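Search this site Enter keywords Go

Product Review: Skutley Lighted Reading Magnifier

20 Jan 2019
By Fadime Uçar, Umbridge Household Advice Service

The Umbridge Household Advice Service lends small aids for daily living to residents of the district and publishes reviews of the items it is considering for purchase. The present review concerns the Skutley Lighted Reading Magnifier, a hand-held lens with a built-in lamp and a fold-out stand. It is intended for residents who can read ordinary book print with their usual glasses but have difficulty with the smaller print found on packages, forms and medicine labels.

Magnifiers have been part of the lending collection from the beginning. In the last full year the Service recorded 3,364 loans of all kinds, and 600 of these were for magnifiers. The model now in the collection, the Polat Pocket Lens, is no longer made, and many of our copies have scratched lenses or loose hinges. A replacement is needed before July, when the spring loans are returned and checked.

What is supplied

The Skutley comes in a plain cardboard box with a cloth pouch, a charging cord and a folded instruction sheet. The lens is rectangular and set in a gray plastic rim. The handle holds a rechargeable battery and a single sliding switch with three positions: off, low and high. Two short legs fold out from the rim so that the lens can be set over a page and used without being held.

The instruction sheet is itself printed in very small type. A reader who needs the product will not be able to read the sheet until the product has been charged, and the charging directions are on the sheet. The Service would supply its own large-print card with each loan.

How the review was carried out

The magnifier was used for three weeks by members of the review panel, all of whom are residents and regular borrowers. Each member kept it for several days at home and completed a questionnaire on comfort, brightness and ease of handling. Members were asked to read a utility bill, a page of a telephone directory, the washing instructions on a garment, and the labels of whatever medicines and pantry items they had at home. The Kalport Desk Magnifier, a heavier model with a bending neck, was tried alongside it for comparison.

Results on flat pages

On flat paper the Skutley performed well. Every member of the panel read the bill in full, including the terms on the reverse side, and most preferred the low light setting for this purpose. The rectangular lens takes in almost a full line of a narrow column, so the reader does not have to move it back and forth as often as with the round Polat. There is a slight curve to the letters at the outer edges of the lens. Two members mentioned it and neither considered it serious.

The legs are less satisfactory. They hold the lens at one height only, and that height suits a single sheet lying on a table. When the lens is placed on a thick book, the inside leg tends to slip into the fold between the pages. The Kalport, with its separate base, has no such difficulty, but it weighs a good deal more and cannot be carried to a store.

Results on bottles and jars

Labels on rounded containers are the hardest test for any hand lens. The print curves away from the reader, and a glossy surface will throw the light of the lamp straight back.
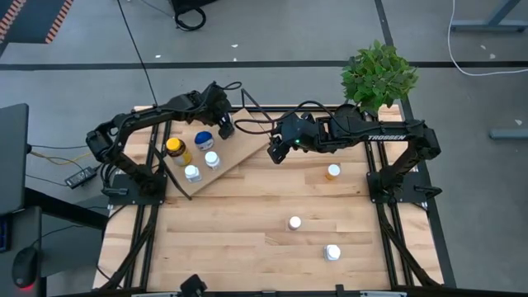
Can the magnifier be used on a small bottle without a second person to hold it?

Most members of the panel managed it by resting the bottle on a folded towel and holding the lens in the dominant hand. The fold-out legs are of no use for this task and should be kept closed.

The lamp is placed along the top of the rim, and on shiny labels its reflection appears as a white stripe across the upper part of the text. Tilting the lens toward the reader moves the stripe off the words. Members learned to do this within a day or so, although one member with stiffness in the wrist found the angle tiring and returned to using daylight at a window. The high setting makes the reflection worse and is best left for dull paper and cloth.

Dark print on a white background gave the best results. Gold or silver print on colored glass could not be read reliably with any of the three models tried.
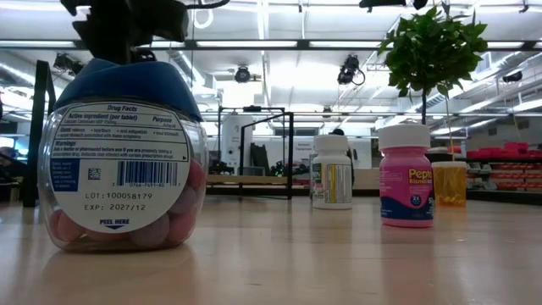
Tablets with a "Drug Facts" label. The "Warnings" section is in small print.

Members were asked to pay particular attention to the sections of a medicine label that state the active ingredient, the uses and the warnings. The large headings could usually be found with the unaided eye. The text beneath them was where the lens was needed, and here the Skutley was judged clearly better than the Polat and equal to the Kalport. Residents who remain unsure of any wording on a medicine label should ask a pharmacist to read it to them. A magnifier does not replace that advice.

Battery and light

The maker states that the battery has a capacity of 500 milliamp hours and that the lamp has a color temperature of 4,000 kelvin, a fairly neutral white. The Service has no means of checking either figure. In use, the battery lasted through several evenings of reading on the low setting. There is no indicator to show how much charge is left. The light simply dims over the last few minutes and goes out. A small red lamp shows while charging and turns green when the battery is full, a difference that one color-blind member could not see.

The charging socket is covered by a rubber flap, which is stiff and must be lifted with a fingernail. Panel members with arthritis rated it the poorest feature of the product. On one of our two samples the flap had begun to tear by the end of the trial.

Cleaning and care

The lens may be wiped with a soft damp cloth. Paper towels should not be used on it. The cloth pouch gives fair protection in a handbag but has no fastening, and the magnifier fell out of it on more than one occasion without damage.

Finding

The Skutley Lighted Reading Magnifier is recommended for the general lending collection. It will be issued with the flap left open, a large-print instruction card, and a drawstring pouch in place of the one supplied. Borrowers who read mainly from books, or who cannot hold a lens steady, should ask for the Kalport Desk Magnifier, of which a small number will be kept for longer loans. Polat lenses already out on loan may be kept until their normal return date and exchanged at the front desk.

Contact us | Copyright Umbridge Household Advice Service | Back to top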